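Wanted: patient people to help us find out why our grippers keep dropping things

Part-time paid sessions, Zurville workshop, starting in December

Hello! I run the handling bench at Falata, and I'm looking for 12 people to come and spend a few afternoons with us picking things up and putting them down again. I know how that sounds. Bear with me, it's more interesting than it looks on paper, and there are decent biscuits.

A bit of background first. We use hand-held grippers on the bench, the sort you hold yourself and squeeze, and what people do with them gets passed along to the arms in the next room. All through the summer it went nicely. Then in the autumn we started getting drops. A mug would be halfway to the shelf and slide out. A jar would twist round in the grip and land on its side. We logged 987 lifts in one stretch and 204 of them ended in a slip or a drop, and I'm afraid one of those was a glass jug that went all over the floor and into somebody's sandal. A small cut, a plaster, a cup of tea, but it went in the accident book and quite right too. We stopped using glass that same afternoon and it hasn't come back.

So what went wrong? Mostly the pads, we think. The covering on the gripping faces gets tatty, a corner lifts, and then the thing you're holding is resting on a loose flap instead of a proper surface. You squeeze harder to make up for it, which I suspect makes the flap worse. We'd been checking the pads at the start of each month, and that plainly wasn't often enough.
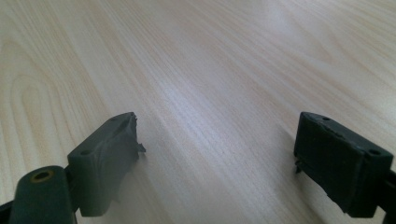
Hayashi wrote back to my first call for helpers to say that the pads were only half of it, and that tired hands should be on the list as well. The slips in the log bunch up late in the afternoon, Hayashi pointed out, and if we only swapped the coverings we'd be missing something.

Fair point, and I've changed the plan to suit. We'll now run the same tasks with fresh pads and with worn ones, early and late, and you'll have a proper break whether you feel you need one or not.

What you'd be doing

You'd come in for 2 sessions, each from 1 pm to 4.30 pm. You'll pick up ordinary household bits (plastic cups, tins, sponges, wooden spoons, a very ugly rubber duck) and move them from one side of a table to the other. After each run you stop, look at both pads and mark on a sheet whether anything has lifted, torn or frayed. If something slips, you say so out loud and we write it down. Please don't try to catch it! That's how most of our near misses happened.

Who I'm after

Anyone over 18, left-handers very much included — we've had hardly any so far and I'd love to know if the wear looks different. No technical background needed. You do need to be comfortable standing for half an hour at a stretch, although I can set up a lower table if you'd rather sit, just tell me beforehand. If you've had trouble with your wrist or thumb lately, please leave this one for now and ask me about the next round.

Closed shoes are compulsory. I'll turn sandals away at the door, however nice they are.

Pay and practical bits

You'll be paid for the full session even if we stop early, and we will stop early if a pad fails in a way I don't like the look of. Bus fares are paid back on the day, so keep your ticket. We're in the Wiltus building, ground floor, round the side by the bike racks. The front entrance is kept locked after lunch and the bell doesn't work (another fault, another list).

How to apply

Drop a note in to the Falata desk at Wiltus, or use the contact form on this page and put "pads" in the subject line. Tell me which hand you use, whether you can do the later hours, and whether you've used a gripper before — either answer is fine. I'll reply to everyone, though it may take me a few days.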